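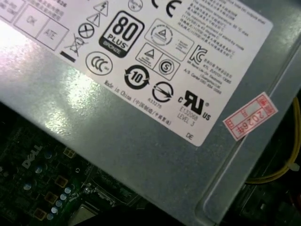

Ruveck 400 ATX Replacement Power Supply

Part no. 3804
Sold by Fivelari Parts
Condition: new, bulk packed
Ships Monday through Saturday. No dispatch on Sunday.

Overview

The Ruveck 400 is a fixed-cable ATX power supply for office desktops and light workstations. It is intended as a direct replacement for failed or undersized units in standard mid-tower and full-tower cases. Continuous output is 400 W. The unit has a single rear exhaust path and a thermally controlled fan.

The product is stocked for repair shops and for owners who service their own machines. It is supplied without retail box, printed manual or cable ties. A power cord is not included. Order part no. 1329 if a cord is needed.

Fit

The casing follows the usual ATX footprint and mounts with four screws at the rear panel. Screws are supplied in a small bag. It does not fit SFX, TFX or Flex-ATX bays, and it does not fit cases from makers that use their own board connector. Check the shape and pin count of the main connector on the board before ordering. An adapter is not recommended on boards that use a proprietary standby line, as the power-good timing may differ.

In cases with the supply at the bottom, install with the fan facing the floor vent if the case has one. If the floor is solid, install with the fan facing up. In cases with the supply at the top, the fan faces down into the case. Leave the rear grille clear of walls and desk panels.

Electrical

Input: AC, full range, no selector switch
Output: 400 W continuous
Main rail: single 12 V
Protection: over-voltage, under-voltage, short circuit, over-power
Power factor correction: active
Fan control: by internal temperature
Rear switch: yes, rocker type

The rated figure is for continuous load with intake air at normal room temperature. Output must be derated in hot rooms and in closed cabinets. The unit will latch off on a fault. To reset, set the rear switch to off, unplug the cord, wait until the standby light on the board goes out, and reconnect.

Cables

Main board: 24-pin, splits to 20 + 4
Processor: 8-pin, splits to 4 + 4
Graphics: one 8-pin, splits to 6 + 2
Drives: SATA on two separate leads
Older drives: 4-pin peripheral on one lead

All leads are fixed to the unit. The processor lead reaches the top edge of a standard ATX board when routed behind the board tray in most mid-tower cases. In full-tower cases with a bottom-mounted supply, measure the route first. Extension leads are listed separately under Zevville cable stock.

Choosing a rating

Add the maximum draw of the processor and the graphics card as stated by their makers, then allow for the board, memory, drives and fans. The total should stay well below 400 W. Systems with integrated graphics rarely come close. Systems with a graphics card that needs two power connectors should use a larger unit. Do not make up a second graphics connector from the drive leads.

The wattage printed on an old supply is not always a good guide to what the machine needs. Some older units quote a combined total in which much of the capacity sits on the 3.3 V and 5 V rails. Current machines draw most of their power at 12 V. Compare the 12 V line of the rating table and not the headline number.

Replacing the old unit

1. Shut down, set the rear switch to off and remove the cord. Press the front power button once to drain the standby supply.
2. Remove the side panel. On some cases the second panel must come off too, to free the cables behind the tray.
3. Disconnect the 24-pin plug by pressing its latch fully before pulling. Then disconnect the processor, graphics and drive plugs.
4. Support the supply with one hand and remove the four rear screws. Slide it forward and out.
5. Fit the new unit and start all four screws by hand before tightening any of them.
6. Route the processor lead first. It is the hardest to add once the other leads are in place.
7. Connect the remaining plugs. Each should click. Keep loose cable away from the processor fan.
8. Refit the cord, switch on and start the machine with the panel off. Confirm that the case fans turn before closing up.

Do not open the supply itself. There are no user-serviceable parts inside, and the main capacitors can hold a dangerous charge after the cord is removed.

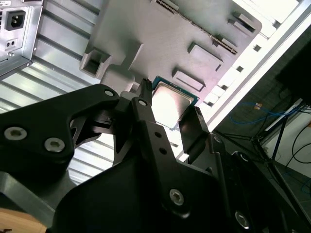 Sebastião Tavares: I put one of these in an Ofori office tower and the fit was fine, but the processor lead was tight. It only reached after I took it straight up behind the tray and skipped the lower cable clip. I would add a line about that to the listing. Fan noise is lower than the old unit at idle. Under load I can't tell them apart.

Reply from Fivelari Parts: Thank you. The Ofori tower has its processor socket plug set further toward the front than most boards. We have added the extension lead to the related items for that model.

Related items

1329 Power cord, straight plug
Zevville processor extension lead, 8-pin
Zevville 24-pin extension lead
Rear panel screws, bag

Warranty and returns

The Ruveck 400 carries a warranty of up to 2 years, depending on use. Machines that run day and night, such as small servers and display systems, are covered for the shorter commercial term shown at checkout. Warranty is void if the casing has been opened or the serial sticker removed.

Unused units may be returned in the original bag with the screw pack. Units that have been installed are tested on return. If no fault is found, the unit is sent back at the buyer's cost. State the board model, processor and graphics card on the return form. Forms without this information are held until it is supplied.

Stock is next due in August. Back orders are filled in the order received.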